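How to Fix a Drawer That Sticks (Without Buying Anything First)

Search for this problem and you'll be told to buy a spray, a wax, a set of slides or a whole new dresser. I'd hold off. Most sticking drawers I've worked on needed a screwdriver, a candle stub and some patience, and the sprays mostly made a smell.

Step 1. Empty it and try again

Take everything out, then open and close the drawer a few times. If it runs fine empty, you have a sweater problem. I know that's dull advice. Every guide skips it because there's no product attached.

Step 2. Check that the floor is level

Old houses lean. Ours on Dukthorpe Lane leans enough that a marble will pick its own direction. A chest on a sloping floor twists a little, and a twisted chest pinches its drawers at one corner. Put a level on top, front to back and then side to side. Slide thin cardboard under the low foot until the bubble sits in the middle, and try the drawer again before you do anything else.

Step 3. Look for the shiny spots

Pull the drawer all the way out and turn it over. Wherever wood has been rubbing, it will be smoother or darker than the wood around it. Mark those places with pencil. Look inside the chest too, along the runners, where you may find a nail head standing up. Tap it back down.

Step 4. Wax it

Rub a plain white candle hard along the runners and the bottom edges of the drawer sides. Brendance sells a drawer wax in a nice tin, and the sales page says it lasts "for generations." I used it on one side of a drawer and a candle on the other, and after 90 days I couldn't tell them apart. Maybe their generations are short.

Skip cooking oil, whatever your aunt says. It gets gummy and collects dust.

Step 5. Sand, but only if you must

Wood swells in damp months. A drawer that sticks in August may be perfectly loose by January, and if you sand it in August you'll have a rattle all winter. Wait out one dry spell if you can. If it still binds, use 100 grit on the pencil marks, a few strokes at a time, and test between rounds. Wax the bare wood when you're done.

Step 6. Pull it properly

A single bar handle in the middle is fine on a narrow drawer. On a wide one, pulling from one end racks the drawer sideways and jams it. Pull from the center, or put both hands on the front. I'm not convinced by the Cakwood "anti-rack" handle kit, which costs 115 dollars and is, as far as I can see, two handles.

When to give up

If the bottom panel is sagging or a side has split, wax won't help. Glue and clamp the split, or slide the old panel out and fit a new one. Metal slides are a last resort. They need clearance on both sides, and many older chests don't have it.
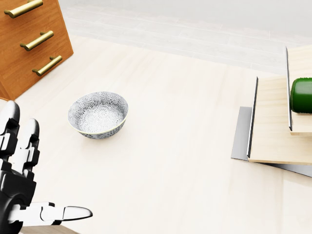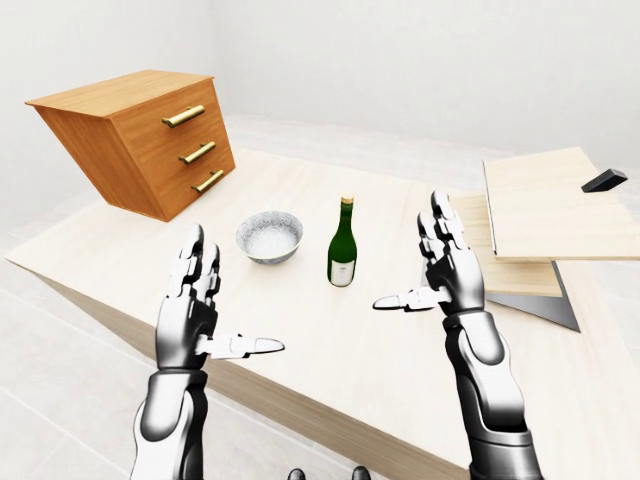
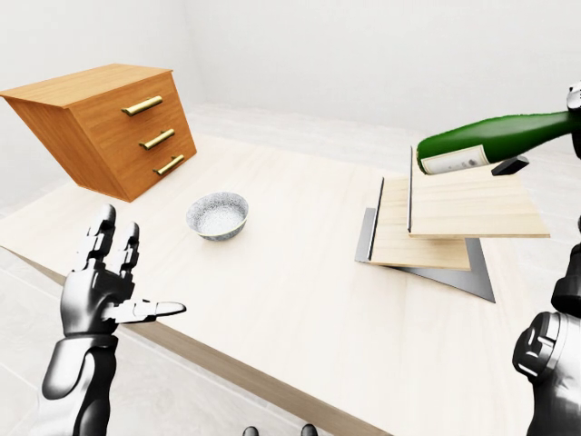

Comments

Ammann wrote: I disagree on waiting for a dry spell. Mine stuck through two winters with the heat on, and ten minutes of sanding fixed it. Candle works great though. Does it matter if it's a scented one?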